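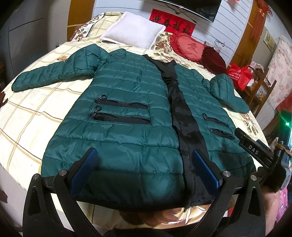
Quiénes somos

Foris desarrolla software de percepción, planificación y control para la manipulación robótica de prendas y otros objetos deformables. La empresa tiene su sede en Wosgate y se organiza en 3 equipos, con una plantilla de 34 personas.

Nuestro producto principal, Girumel, estima los puntos de agarre de una prenda acolchada y calcula la trayectoria de la pinza hasta el puño, el bajo o el cuello.

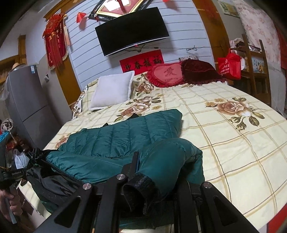 El sistema se entrena con 3.752 demostraciones de plegado - casi 1.000 de ellas incorporadas desde octubre - y se distribuye con herramientas propias de anotación y revisión.

Contenidos relacionados
Girumel: notas de la versión, marzo de 2026
Acuerdo de integración con Holmgren
Empleo en Foris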